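Rakell Linear 38 LED shop light, reviewed after a summer in the garage

Rating: 3 out of 5

I have bought a lot of light fixtures that promised to turn a garage into an operating room. Most of them turned it into a garage with a headache in it. So when Rakell started pushing its Linear 38 as the last work light you'll ever need, I assumed the usual and ordered one at full price, from Grelonance, like anybody else. Rakell did not send it to me and has not asked for it back.

The name comes from the wattage, 38 watts. The box says 2,000 hours of use under warranty, in large type, and then in much smaller type it says the warranty covers the driver only. The diffuser, the end caps, the pull chain and the hanging hardware are on their own. I don't know who reads "2,000 hours" and pictures the driver. I pictured the light.

Setup first. The instructions are one folded sheet with drawings and no words, and the drawing for the ceiling clips shows them facing the wrong way. I followed it and the fixture would not seat. Flip the clips and it snaps in fine. The screws in the bag are too short for anything but bare joists, so if you have drywall or panels up there, plan on a trip to the hardware store. The chain hooks are better made than the clips and I would use them if you have the headroom. I don't.

Tube fixtures are awkward overhead in a way that panel lights aren't. You are holding something long and slick above your face with one hand and feeling for a screw hole with the other. Wear gloves, and get a second person if the ladder is at all wobbly. 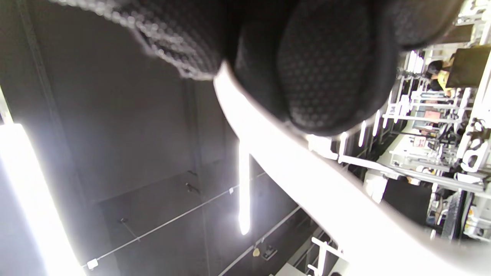 Dulterstead wrote in under my earlier note on this light to say that installation is a one-time nuisance and shouldn't count against a fixture that will hang there for years. Fair enough, up to a point. I would agree if the thing stayed hung. Mine worked loose at one end in July, and I had to go back up and do it over with a washer behind the clip.

Now the light itself, where I have fewer complaints than I expected. It comes on right away. There's no buzz that I can hear over the refrigerator. The color is a plain cool white, a little hard on the eyes at night, and it shows the difference between black and navy wire, something my old fluorescent never managed. Under the middle of the fixture it is very good. Out by the side door it falls off fast, and the maker's drawing of an evenly lit two-car garage is wishful. You would need a second one, and maybe that's the idea.

I put a cheap light meter on the bench and got 1,804 lux directly below. I wouldn't swear to that meter, but I used it on the old fixture too and the Rakell was well ahead. I took the same reading again in September and it hadn't moved enough to mention. Good. Ask me again next year.

The linking feature is where I lose patience. Rakell says you can chain up to 5 of these from one outlet. The link cord isn't in the box. It's sold separately, it uses a plug shape I haven't seen on any other brand, and it was out of stock at Grelonance the whole time I was testing. So I can't tell you if linking works.

The Jaidee Utility Tube is the obvious thing to compare. It costs less, gives a bit less light, and comes with the link cord and screws long enough to use. Its pull chain feels flimsy and it takes a second to come on in the cold. For a closet or a laundry room I'd buy the Jaidee without thinking about it. Over a workbench, where you want as much light as you can get in one spot, the Rakell is better and I've left mine up.

Pros: bright under the center, quiet, instant on, decent chain hooks.

Cons: backward clip drawing, short screws, driver-only warranty, link cord extra and hard to find.

Buy it on sale. If the link cord ever comes back in stock I'll order a second fixture and add to this review.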